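Teaching small-part picks by hand: notes from the key ring task

I have spent most of January on one task, and I want to write down what changed between the first batch of demonstrations and the second before I forget the details. The task is picking up thin metal items from a tabletop: keys, rings, clips, wire ends. The policy is trained only on demonstrations. There is no scripted grasp and no force sensor in the fingers.

The recording setup is called Grulley, after the directory it started in. The operator moves a leader arm, the follower copies it, and a wrist camera plus joint positions are logged together. Jaime Salgado wrote the logger. I do most of the driving and all of the relabeling.

Leader arm or hand guiding

We tried both. Hand guiding (grabbing the follower by the forearm and moving it with the motors compliant) feels better for the first ten minutes. The operator gets contact directly through the links and places the fingertips where they should go. The trouble shows up in the data. My hand pushes the wrist slightly off the pose that the motors would hold on their own, so the recorded joint positions include a load that is missing at playback. On a block or a cup the error is harmless. On a piece of wire it moves the tips past the part.

The leader arm has the opposite problem. I feel nothing, so I overclose. The recorded command, however, is the same kind of command the policy will send later, and the follower's sag under its own weight is already in the observation. For small parts I now use the leader arm only.

The first batch

The first batch was 542 episodes, recorded in Iltdale over several afternoons by me and Sandrine Mallet. We kept all of them, including the ones with regrasps, on the theory that recoveries are useful. Some are. The problem was that Sandrine and I recovered differently. She opens fully, backs off along the approach direction and comes in again. I tend to open a few millimeters and nudge. With both styles in the data and nothing to tell them apart, the policy would open a little, retreat a little, and hover over the part until the timeout.

The other fault was mine. I was watching the follower from the side, with the part in plain view, and correcting on things the wrist camera could not see. The gripper base covers a large share of the lower image, and anything behind it does not exist as far as the policy is concerned. If I shifted left to clear a plate edge that was hidden behind the base, the model got a left shift with no visible cause.

The fix is cheap: the operator looks at the wrist view and nothing else. I put a monitor in front of the leader arm and turned my chair so the follower is behind me. My pick time went up a lot on the first day and came most of the way back by the third.
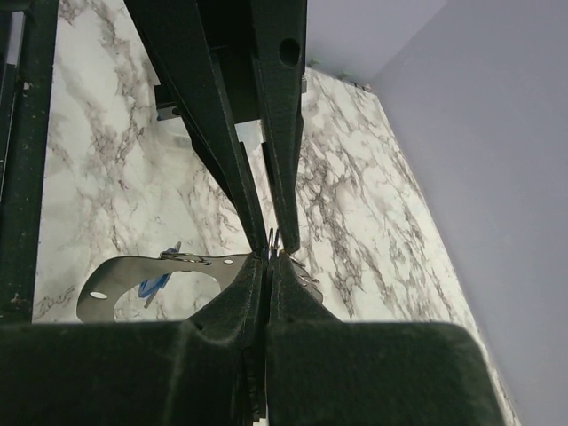 Wrist view with a small shiny piece between the fingertips, gray plate and blue plastic part on the surface behind.

A view like this one is workable for the grasp itself. The tips and the part are near the center and in reasonable focus, and the blurred base costs pixels but stays put, so the network can learn to ignore it. The background is harder. Veined marble has a lot of dark, thin, branching structure, and a thin wire against it is easy to lose at our input resolution. I considered covering the surface with a plain mat and decided against it. A policy that only works on a plain mat would have to be retrained for every other table.

The second batch

The rules for the second batch fit on a card:

Wrist view only.
One approach: stop above the part, pause, descend, close.
On a miss, open fully, go back to the pause height, start again.
No more than 2 regrasps, then discard the episode.
Close until the part stops moving in the image, then stop the trigger.

The pause took the longest to agree on. Jaime objected that it teaches the arm to stand still, and he was right in the first training run. The arm reached the pause height and stayed there, because a long run of identical frames looks the same at the start as at the end. I now trim the pause in post to 5 frames. That is enough to give the descent a consistent starting pose and short enough that the policy gets out of it.

We recorded 100 episodes under these rules. Trained alone, they beat the full first batch on every part type I tested except flat keys lying flush on the surface. Mixed with the first batch they did worse than alone. I expected that result and was still annoyed to see it, given the hours in the old set.

Fingertips

The stock tips were too round for wire. The current ones are the Aubert profile, narrow at the end, and I have stopped changing them. Every change of tip geometry shifts the contact point in the image, and old demonstrations start to teach a small offset. If you are going to iterate on fingers, do it before recording anything you intend to keep.

Open items

Flush keys still fail. The demonstrated strategy is to drag the key to an edge and tip it up, and the drag looks different every time depending on how the key catches. I may split it into a separate task with its own set.

Gripper position is logged as commanded, not measured. For thin parts the difference between the two is the only hint that something is between the fingers. Jaime has a branch that logs both.

Nelton wants to run the same task on their arm, which has a different wrist camera angle. I have sent them the rules card and the trimming script and kept the weights back until I know how much of the learned behavior depends on our mount.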